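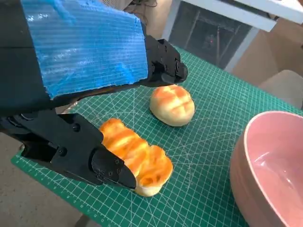
Section 6. Running the bread table at an open day

The bread table is the station visitors remember, and it's a joy to run once you have done it a couple of times. The arm picks up pieces of bread from the cutting mat and puts them in a bowl. Kids get it right away, and so do their grandparents. These steps follow the way Gunvor Nygård ran the table at the Pustedmont open day in August, with a few changes Qiuyue Lu made afterward.

Read Section 2 (Stop buttons and arm power) first. You need two people: an operator, who stays at the Zikell control station, and a host, who talks to the visitors and resets the table.

6.1 Before the doors open

1. Lay the green cutting mat flat on the table with the grid side up. Tape the back corners only. Tape along the near edge gets picked at by small hands and starts to curl.

2. Switch on the arm and let it run its homing move. Keep clear of the table until the station shows READY.

3. Check the cover on the gripper housing. The edge of the plastic sheet frays with use and that's fine, but trim any strand long enough to hang down by the fingers.

4. Try each finger bolt with the hex key. Snug is enough - please don't lean on it.

5. Put the bowl on the right side of the mat. Leave a clear band of mat between the bowl and the nearest piece of bread, wide enough for your hand.

6. Set out the long three-lobed loaf and the round bun with the grid-cut top. The loaf goes nearer the front, set at an angle, and the bun goes behind it.

7. Load the program called Mulligan and run it one time at demo speed with no visitors at the table. (It got the name because it allows the arm a second try at a missed pick. Visitors love hearing that!)

Note: Leave the lights as they are once you have run step 7. If somebody opens the blinds or turns off a row of lamps, run step 7 again.

6.2 Running a demonstration

A full round takes 8 minutes, talking included. Groups of up to 13 work well. With more than that, the people in back see mostly shoulders.

1. The host welcomes the group and points out the floor line. Everyone stays behind it while the arm has power.

2. Ask the group where they would grab the loaf. Most people say the middle, and you usually get a good argument going about the ends. Let it run for a minute, it's the best part of the talk.

3. The operator says "moving" out loud and presses START.

4. Stay quiet while the fingers come down to the loaf. People lean in here, and you'll hear the whole group hold its breath.

5. Once the loaf is in the bowl, let the arm go back to its rest position before anyone speaks to the operator.

6. Repeat with the bun. Have the group compare the two shapes first. The bun is round and wide, so the fingers have to open further, and somebody always spots this before you say it.

7. The operator presses HOLD and says "holding." Only now does the host reach in and reset the bread.

CAUTION: Never reach between the fingers, even on HOLD. To free a stuck piece, the operator opens the gripper from the station and the host takes the bread from the side.

CAUTION: If a visitor crosses the floor line, press the red stop button. Don't wait to see whether they step back.

6.3 If a pick goes wrong

Fingers close on nothing: let Mulligan make its second try. If that misses too, press HOLD, turn the piece a little and start over.

Loaf slides along the mat: wipe the mat and the fingertips with a dry cloth. On Thursday afternoon at Pustedmont this fixed every slide we had.

Bread lands on the rim of the bowl: press HOLD, move the bowl back to its place and carry on. Expect applause anyway.

Station shows FORCE LIMIT: a fingertip is pushing into the mat. Press HOLD, raise the arm with the jog keys, and redo step 2 of 6.1.

6.4 Questions you'll get

"Is it doing this by itself?" Say yes for the picking, and point to the operator, who starts and stops every move.

"Can it make a sandwich?" Not with this program. The Sturen team is working on stacking, and you're welcome to say so.

"Can I try?" Visitors may press START with the operator beside them, one person per round. Let the shy ones go first if you can - their faces are worth it.

6.5 Closing the table

1. Send the arm to its rest position and switch off arm power.

2. Wipe down the mat, the bread and the bowl.

3. Write any stops or missed picks in the table log, along with the time of day.

4. Put the hex key back in the station drawer.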